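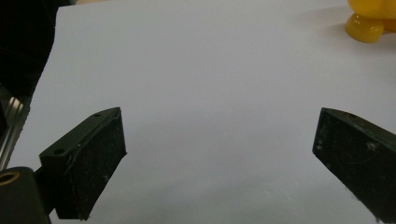 A Better Packing Table for Small Orders
Project report by Nomvula Msimang and Lindiwe Pretorius
Submitted 2019-12-01

1. Background

Ternora is a small shop which sells buttons, thread and sewing kits by mail. The orders are packed in the back room of the shop in Bemdale, on one long table. When we visited the room in August, the owner, Mrs. Ntuli, told us that the table was her main problem. Small goods were lost between the papers, and an envelope was sometimes closed before everything was in it. The customer then wrote to complain and a second envelope had to be sent.

Our task was to propose a new order of work for this table and to try it. We were not asked to change the shelves or the computer program, and we did not have the money for it.

2. The table before our changes

The top of the table was dark brown and had many scratches. A black button or a dark needle case was very difficult to see on it. The tape, the scissors and the stamps had no fixed place. The person who packed took them where the last person had left them, and in the afternoon this could be under a pile of order sheets. The lamp stood behind the packer, so her own shadow fell on the work.

3. What we changed

First we covered the top with a light sheet from Clodora. It is sold for kitchen shelves and can be wiped with a damp cloth. We cut it a little larger than the table and fixed it under the edge with tape.

Then we moved the lamp to the left side. Both regular packers are right-handed, so the shadow of the hand now falls away from the envelope.

After this we divided the table into an incoming side, an open middle and a finished side. The order sheets lie on the incoming side. The middle must stay free. Only the goods of one order may be there, and they are spread out next to each other before they are packed. The finished side has a box for closed envelopes. Tape and scissors are kept in a tray at the back.

4. The trial

We compared 500 orders packed in the old way with 500 orders packed in the new way. The orders were taken as they came. For the old way we used the complaint book of the shop, and for the new way we used the same book and waited until the time for complaints was over. In the old way there were 20 complaints about a missing item. In the new way there were six.

We also wanted to measure the time. For this we used a kitchen timer and groups of 200 orders, but the packers often had to stop for the telephone, and one of us forgot to stop the timer during lunch. We do not think that these times can be used and we leave them out of the report.

In the whole period the shop sent 1,224 orders. The orders outside our comparison were mostly single items, where the mistake we studied can hardly happen.

5. Problems

The light sheet shows every mark of ink. The packers did not like this in the first days, and one of them put newspaper over it - then the small goods were hard to find again. We agreed that the table is wiped before closing.

The free middle was the most difficult rule to keep. Cups and keys were put there very often, also by us.

The tray for the tape is too shallow. The roll comes out when the tape is pulled. A heavier tape holder would be better, and Mrs. Ntuli has ordered one.

6. Further work

We would like to repeat the trial with a new packer who does not know the old table. The light sheet should also be checked after one winter, especially at the front edge, where the sleeves rub on it.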